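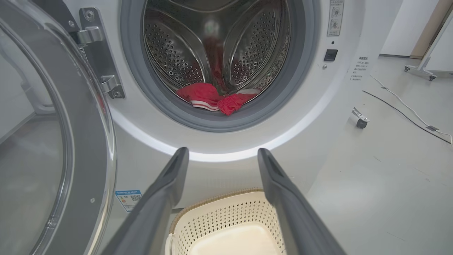

Paavo Karppinen told us at the first review that a drum with two small things in it is the hardest load to judge, and that most people who share a machine will run it anyway. His remark set the scope of this report. We had planned to compare detergents. We changed the topic to underfilled loads and to items left behind in the drum after unloading.

1. Background

The laundry room at the Stusville residence serves 61 students. The machines are front loaders and are used without a booking system. Residents had complained in November about two matters: waiting time, and color transfer from garments that stayed in a machine between users. Red cotton was named in most of the complaints about color.

A front loader lifts the laundry with raised baffles on the drum wall and drops it again as the drum turns. With a very small load the items tend to stay together on one side. The machine may then repeat its attempts to balance before the spin, and the cycle runs past the time shown at the start. Small items can also settle at the front lip, next to the door gasket, where they are easy to miss from a standing position.

2. Method

We logged 200 cycles over seven weeks. Each user filled in a card with the following:

Start time and end time
Program selected
Load, marked as under a quarter, quarter to half, or over half
Color group (white, light, dark, red)
Whether anything was found in the drum before loading

No loads were weighed. We asked for a scale and did not get one in time, so the load classes depend on the judgment of the person at the machine. Nieminen checked the cards each evening and entered them in the shared sheet. Cards with no end time were kept for the load and color counts but left out of the time comparison.

3. Results

Of the 200 cycles, 60 were marked as under a quarter full. These ran long more often than the other two classes, mainly on programs with a fast final spin. On the gentle program we saw no clear difference.

Items were found in the drum before loading in seven cycles. The finds were socks, small cloths and one pair of shorts. In one case the next user had already added a light load before seeing a red cloth – the load was taken out again and no staining was reported.

4. Discussion

The load classes are coarse, and a folded towel looks larger than it is. Two users may mark the same load differently. We also could not separate the effect of load size from the effect of fabric, as small loads were often sportswear, a light synthetic that holds little water.

The number of forgotten items is too low to say which program or hour is worst. It does show that a check before loading is worth the few seconds it takes.

5. Recommendations

Combine small red loads with other dark items where the care labels allow it. Turn the drum once by hand before closing the door and again after unloading. Run a hand along the lower fold of the gasket. Leave the door open between users.

A second round should use a scale and a fixed program. The card template is stored in the course folder under Skineo, version of 22/05/2021.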